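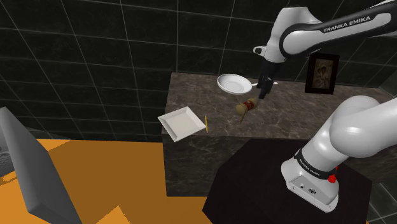

Ticket: arm stalls over the mallet in the Skastdale kitchen sim
Status: open, waiting on Muvmont
Component: Kassa planner, Horkeo scene pack

Hi again! Same stall as in July, and I can get it every time now. I load the marble counter scene, ask for the mallet, and the arm goes down, hovers over it and just sits there until the 30 second timeout kicks in. No error, nothing in the log but "waiting."

What I've tried so far:

Restarted the planner – no change.
Moved the pan farther from the mallet, since its handle passes right behind the fingers. Got 2 good picks, then the stall came back.
Turned off collision checks on the pan. Works, but I don't want to ship that to anybody.

Why I'm nagging: we rehearse every new job in the sim before it goes to the prep line, and the morning crew plans their shift around it. They used to lay out the tools by hand, now they check my runs and sign off (which most of them like better, though a couple miss the old way). When the sim hangs, they're back to doing both.

Could someone look at the pan's collision mesh first? I'm on until 2 pm and happy to share my screen.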